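Revska Fold 116 travel chess set, long term review

By Pieter Shezi
July 8, 2024
14 comments | Share | Save for later

We use cookies to remember your settings and to see which pages get read. Accept all | Manage

Had this since December so time to write it up properly. Short version, good set, silly pouch, buy it if it's on offer.

I play mostly on trains and in other people's kitchens. Wanted something that closes flat, doesn't rattle, and has pieces big enough for my dad to tell the bishops from the pawns. The old Fulier failed on all of that. Hinge went, then the white queen went, down the side of a train seat I think.

So the Revska. Board opens to a decent size, squares are clear, no shine under a lamp. That matters more than you'd expect, the Fulier was like playing on a wet road. Magnets are firm without being annoying. You can slide a rook the length of the board without it dragging a pawn along. Tipped it sideways with a full middlegame on, everything stayed. Tipped it upside down, lost one knight. Fine.

Pieces are plain. Knights look a bit like seals. Felt on the bottom was coming off two pawns by the spring, bit of glue sorted it. They send no spares, not even a second queen, poor at this price. Moynihan give you two extra with theirs and it costs less.
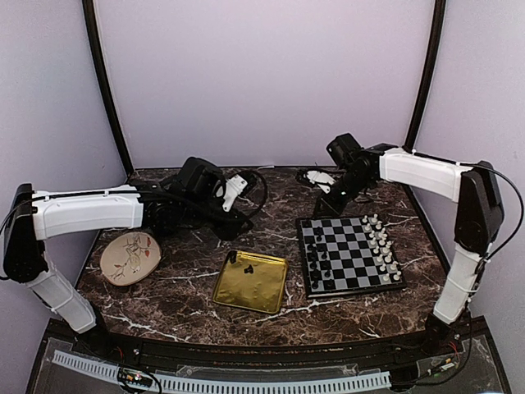 Does it fit in a coat pocket?
Only a big one. Mine goes in a rucksack, front section, and I've stopped trying with the coat.

Storage. Each piece has its own slot in the foam inside, kings in the middle, pawns along the edges. Takes a while to pack up the first few times, then your hands learn it. Foam is a tight cut and the bishops need a proper push. Hendrik Nel, who I play most weeks, just throws them all in and shuts the lid. Works too. Noisier.

The pouch. Thin, drawstring, no idea who it's for. String pulled out in the first month and I havent bothered putting it back. Elastic band round the board now.

Hinge is the bit I was worried about, after last time. Metal pin, runs the full width. No wobble so far and no gap down the middle when its open, so pieces on the d and e files sit straight. Corners have picked up a few knocks. Lid catch is still tight, if anything a bit too tight with cold hands.

Cleaning, damp cloth, dry it straight after. I got tea on it and it wiped off, though h1 has a faint ring if you know where to look.

Tried two others alongside. The Hultusora is lovely to hold but the magnets are so weak you may as well play on a plate, and a bump from the next table ended a game I was winning. The Moynihan is the sensible one. Cheaper, spares included, smaller squares, and teh lid doesn't always catch. If I was buying for a kid I'd get that. For me the bigger squares win it.

One gripe about the instructions. Single sheet, tiny print, castling diagram is wrong, it has the king going three squares queenside. Wrote to Revska, got a polite reply and no new sheet. Anyone learning from it will have a strange few weeks.

Good: magnets, hinge, no glare
Bad: pouch, felt, no spare queens, that diagram

Would I get it again, yes, probably in the darker finish. Will update if the hinge goes.

Get our reviews by email. Join over 3000 readers. Enter your address | Sign up

1236 views | 14 comments | Report this page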